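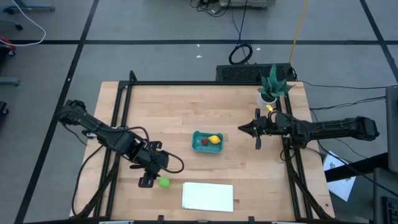
Two-arm cell, wooden top, with the tray, ball and plant on the table.

From: Tala Srour
To: Cell Maintenance list
Date: 16 November 2022
Subject: Re: Cable checks and re-zeroing on the Makowska cell

Dear colleagues,

Thank you to Khalil for his message, which is quoted at the foot of this one. I have set out replies to his points below, together with the procedure that the maintenance group has agreed for the cell. The photograph at the head of this message shows the general arrangement, for those at Tirkent who have not yet worked on it.

1. Cables on the left arm. The black cables are looped around the links and arc out beside the wrist. The loop at the wrist is to be left with enough slack for a full turn of the last joint in either direction. Please do not tighten it to make it look neater. When the ties are replaced, move the arm slowly by hand through its range before power is restored, and watch the loop throughout. Any cable with a worn outer cover is to be changed the same day and entered in the log.

2. Re-zeroing. Both arms must be re-zeroed after any work on a base, a joint or the rails of the aluminium frame. Changing gripper fingers does not require it, although the opening width must then be measured again. The reference file for the left arm is number 375 and for the right arm number 41. These were exchanged by mistake earlier in November, and I would ask everyone to read the number aloud to a second person before loading.

3. Frame bolts. Khalil asks whether the bolts on the rails should be checked weekly. The group's view is that they should be checked after every 8 shifts, working from the base of one arm round to the base of the other. Paint a fresh witness mark on any bolt that has been moved. Shadi Semaan holds the torque wrench and will sign it out.

4. Table top. The wood may be wiped with a barely damp cloth. Solvents are not permitted. The fruit, the tray and the ball may be taken off for cleaning, but the plant pot should be returned to the far right corner, as the reach test for the right arm is written with it in that position.

5. Floor. Cables crossing the floor are to be walked and inspected at the start of each shift. The black tape lines should be renewed when they begin to lift. Requests for tape go to Omar Jaber under job number 1681.

The right arm will be withdrawn from use for one morning so that its base can be inspected. Tatu Biwott will circulate the time once the spare fixings have arrived from Grultano.

Yours sincerely,

Tala Srour
Maintenance Group, Pridirent

Khalil Farah wrote:

> Dear all,
>
> I took over the care of the Makowska cell this month and should be
> grateful for guidance on three matters.
>
> First, the cable loop at the left wrist seems generous to me. Is it
> meant to be so, or may I shorten it?
>
> Secondly, the handbook says the arms are to be re-zeroed "after
> maintenance". Does this include a change of gripper fingers?
>
> Thirdly, I can find no interval for the frame bolts. Would a weekly
> check be suitable?
>
> With thanks,
> Khalil Farah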